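Gaven bench, two-arm cell – house rules in pictures

Quick gallery for anyone booking the two-arm bench at Boststead. The full rule sheet is the Kusex one, taped inside the door, and it wins if anything here disagrees. Didn't have time to put up everything. Go through it before your first shift, then initial the log. Comments to the bench inbox, please not on sticky notes.

Approach first. Slow down for the last bit, fingers open wider than the part, no contact until you're lined up. Speed cap on this bench is 90 mm per second near the table, 200 anywhere else. Cap stays on even when the lead says hurry. If the wrist view is blurry, stop and let it settle before you close. Glare on shiny parts fools people too – move the arm a little and look again.

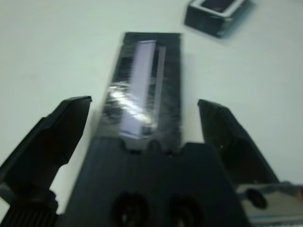 Fingers open on either side of the part, no contact yet.

Shared space next. Two arms, one table, so one of them always has right of way. Write down which before you start. Default is left moves first, right waits. Parts go down with clear table between them. Anything that drops stays where it is untill both arms are paused. No reaching in to nudge a part straight, I don't care how close it is.
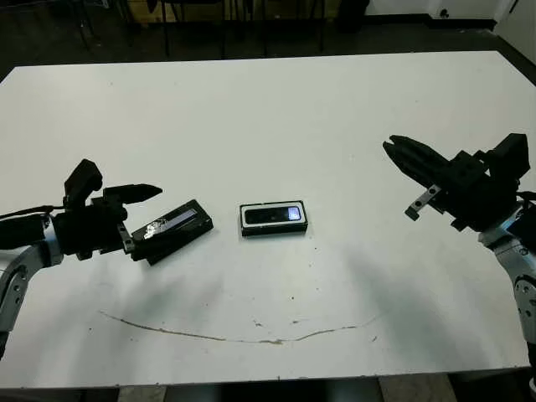
Both arms over the table, two black parts between them.

Part-to-part work is where most of our write-ups come from. Grip force on low for anything with a screen or glass. Bring one arm in, hold, then the other. Never both closing the gap at once. Call out loud when you switch arms, even if you think your partner is watching. Same goes for the release: say it, open, back straight off, then turn.

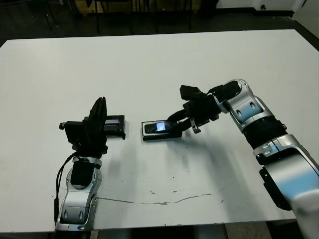
Can one person run both arms?
Only with the Antoniadis sign-off, and only at the capped speed. Everyone else works in pairs, with one hand free for the stop button.

Small parts last. Metal bits, brackets, anything with a hole in it. Grip on the flat, keep the carry low and don't pass it over the other arm. Cables get checked before every session – loop on the outside of the arm, nothing rubbing, nothing that can catch on the table edge. If a loop looks tight, log it and dont run.
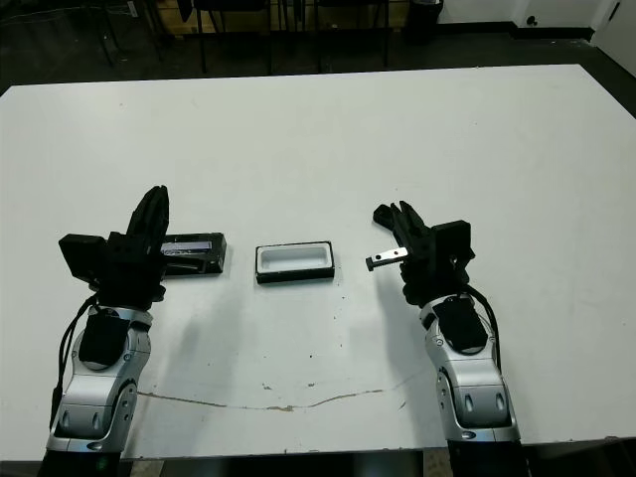
After a session both arms go to park, grippers open, power to standby. Then the log. Stops count even when they were short, so write them down. We had 27 in November and only three had a cause filled in, not good enough. "Unknown" is fine as a cause, blank isn't.

More pics when I get to it. Still need to do the tool change rules and the lockout tag page.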